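Community Help: Commodities and Futures Accounts

Why was I charged margin on a futures position I had already rolled?

Posted by Bresside, 26 July 2019

I hold a small gold futures position through an account at Ruvum. Last week I rolled from the expiring contract into December by selling the near month and buying the later one as two separate orders. The following morning my statement showed a margin charge on both contracts and a deduction of $330 that I cannot identify. The position is one contract, and I have never held more than that. I would like to know whether this is normal practice, and whether the amount will be returned. The account guide refers to "spread treatment" but does not define it.

Replies

Usuga

It is normal. Brokers do this all the time and the money comes back. I would not worry about it.

Prurkora

The previous reply may prove correct as to the margin, but the two items on the statement should be considered separately.

Margin is money held against a position. It is not a fee. When a roll is entered as two separate orders, the account may for a short period be long both months, depending on which order is filled first. If the purchase was filled before the close and the sale was filled in the evening session, the two trades belong to different trading days, and the overnight calculation would have included both contracts. Once the sale is recorded, the requirement on the near month is released. Please compare the trade date on each confirmation – the trade date, not the date on which the statement was issued.

The deduction of $330 is a different matter. A held margin amount normally reduces the funds available for trading and leaves the cash balance unchanged. If the cash balance itself fell, the entry is more likely to be a realized loss on the near month, a commission, or a combination of the two. On a 100-ounce contract, a decline of $3.30 an ounce produces exactly this figure.

The following steps are suggested:

1. Obtain both confirmations and note the fill price and trade date of each.

2. Locate the daily settlement line for the near month and check whether the deduction matches the price movement for that day.
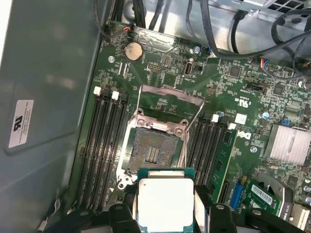 3. If it does not match, write to the broker's statements desk, quoting the entry reference, and request an itemized explanation. Keep a copy of the reply.

For future rolls, ask whether the broker accepts a calendar spread order, in which both months are traded together at an agreed price difference.

Bresside

Thank you. The purchase was filled in the afternoon and the sale carries the next trade date, which explains the margin. The settlement line shows a loss of $305, and the remaining $25 is listed as commission and exchange fees. I have asked Ruvum for the spread order form.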